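Wullgate Council confirms new rules for allotment and garden waste

2019-11-22

Wullgate Town Council has approved revised arrangements for the collection of garden waste, which will take effect in April. The decision was taken at the ordinary meeting held in the Zerdale Rooms and follows a public consultation to which 1298 households responded.

Under the revised arrangements, brown bins will be emptied every fortnight from April until the end of October and once in each of the remaining months, with the exception of January. The present service runs fortnightly throughout the year. The annual charge will stay at its existing level for households with one bin. Households with two or more bins will pay the full charge for each, and the reduced rate for a second bin will be withdrawn.

Councillor Theresia Rainer, who chairs the Environment and Open Spaces Panel, told the meeting that winter rounds had been running well below capacity for three years and that the vehicles were needed elsewhere.

"The council has a duty to keep the service affordable for those who use it," she said. "Residents told us clearly that they would accept fewer collections in the cold months if the charge was held, and that is what has been agreed."

The consultation also asked what residents put into their brown bins. Grass cuttings and hedge trimmings were the most common answers. A smaller number mentioned cut or dried flowers from the house, and the council has confirmed that these may continue to be placed in the bin provided that ribbon, wire and florist's foam have been removed.
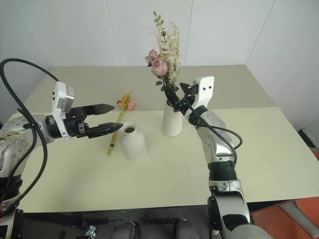 Dried flowers are accepted in the brown bin once ties and wire have been taken off.

Soil, turf, stones and treated timber will still be refused. Plant pots of any kind are likewise excluded. Crews have been instructed to leave a printed notice on any bin that is not emptied, stating the reason, and residents will be able to request a return visit within four working days of the notice being left.

Separate provision has been made for allotment holders. The council lets 697 plots across the town and its outlying parishes, and until now waste from these sites has been handled under informal agreements with each association. From April a shared container will be provided at every site with vehicle access. Associations without such access may apply for bulk bags, which will be collected by appointment.

Nadja Zaugg, secretary of the Wullgate Allotment Federation, welcomed the change but asked that the containers be in place before the start of the growing season. She said that members at the Mill Lane and Castle Road sites had been carrying waste to the recycling centre in their own cars, and that older plot holders had found this difficult.

In reply, the Head of Street Services, Mathias Gisler, said that delivery of the containers would begin in March and that a timetable would be sent to each association in the new year.

The meeting was reminded that household ceramics, including vases and ornaments, should not be put in the brown bin or the glass bank. Items in good condition may be left at the reuse shop at the recycling centre during opening hours. Broken items should be wrapped and placed in the general waste.

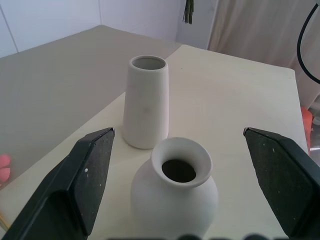 White vases. Ceramics do not belong in the glass bank.

An amendment to keep fortnightly collections through November, moved by Councillor Cecilia Akolgo, was lost. Councillor Akolgo said that leaf fall in the northern wards was at its heaviest in that month and asked that her concerns be recorded in the minutes. The Panel will receive a report on leaf clearance at its next meeting.

Letters setting out the new collection days will be sent to all subscribers in February. Residents who wish to cancel their subscription should do so in writing before the end of March. Copies of the consultation report may be inspected at the Town Hall and at Wullgate Library.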